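About us

Hello, and welcome to Tistidon! I started this little outfit after one too many arguments at work over whether a machine could tidy a shop shelf. I said yes, give it a year. I was wrong, and I've been happily finding out how wrong ever since.

We test robots on dull jobs: folding towels, wiping down counters, straightening stock. Makers send us their kit, we give it 30 chores in a plain workshop, and we write up what we find in everyday words. Our last round finished in February. The best machine managed 11 of the 30 without help (a big cheer went up, I can tell you).

Shelves are still my favourite. A tin is easy -- it's stiff and it stays put. A bag of snacks bends, slides about and looks very like the bag next door, and a grip that's a touch too firm leaves you with crumbs.

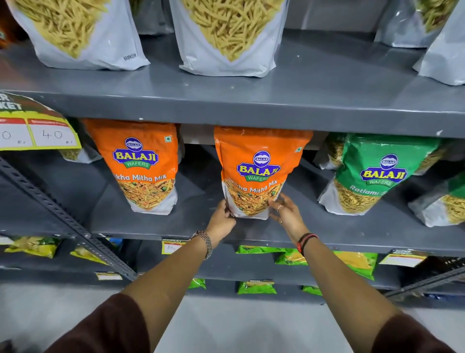 Two hands on a bag of Balaji mix, shop shelf, no robot needed.

So can machines do the chores yet? Some of them, slowly, if you clear the floor first and don't mind waiting. I wouldn't hand one the keys to a corner shop. But the towel folding has come on no end -- I'd have one at home tomorrow if it could manage a fitted sheet!

We don't sell robots and we don't take a cut from anyone who does. If you've got a machine you'd like put through its paces, or a chore you're sick of, drop us a line through the contact page.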